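Materials Handling 1109
Unit 4 handout: Bulk bins for mixed small goods

4.1 Scope
These notes cover open-top rigid bins that hold unsorted small articles before picking. Closed totes and hopper-fed bins are treated in Unit 5. Read the section on wall geometry before the lab, and bring the Romside worksheet with the first column filled in.

4.2 Wall geometry
A bin wall may be vertical or sloped. Vertical walls give the greatest volume for a given footprint. Sloped walls give up volume but return articles toward the floor, where they can be reached from above. The slope angle is measured from the horizontal. At 30 degrees many textile articles stay where they land; at 40 degrees most hard plastic articles slide. Intermediate angles must be tested with the actual stock.

The seam between slope and floor is a separate design item. A tight seam keeps thin articles from lodging. A raised seam catches them and is also the first place to show wear.

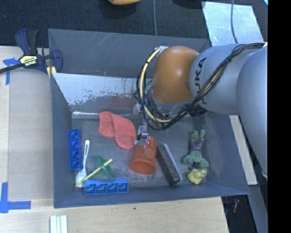

Figure 4.1. Gray bin with mixed contents, including a sock, a plastic cup and an eraser-like block. Note the worn lower edge of the sloping panel.

4.3 Surface condition
Record surface condition under three headings: scratches, coating wear and residue. Light scratches on an upper wall are noted but need no action. Ragged patches along the lower edge of a slope are graded on the Dukside scale, 0 to 4, with the grade taken at the worst point. Smears are recorded by color and location. Do not guess at the source.

Friction changes with wear. A slope that passed the slide test when new should be retested after roughly 100 fill cycles, using the same articles.

4.4 Resting position of articles
Soft goods fold on landing and have no single resting position. For a sock, record the location of the cuff and the toe separately. Cups come to rest on the rim, on the base or on the side; record the direction of the rim. Blocks lie on one of their faces, and the angle of the long side to the nearest wall is enough.

Articles within one hand width of a wall are entered as "near wall" and everything else as "open floor."

4.5 For the lab
Complete Table 4B for the Mandagi bin and the Lulis bin. Sketch each bin in section, mark the seam, and state the slope angle to the nearest degree.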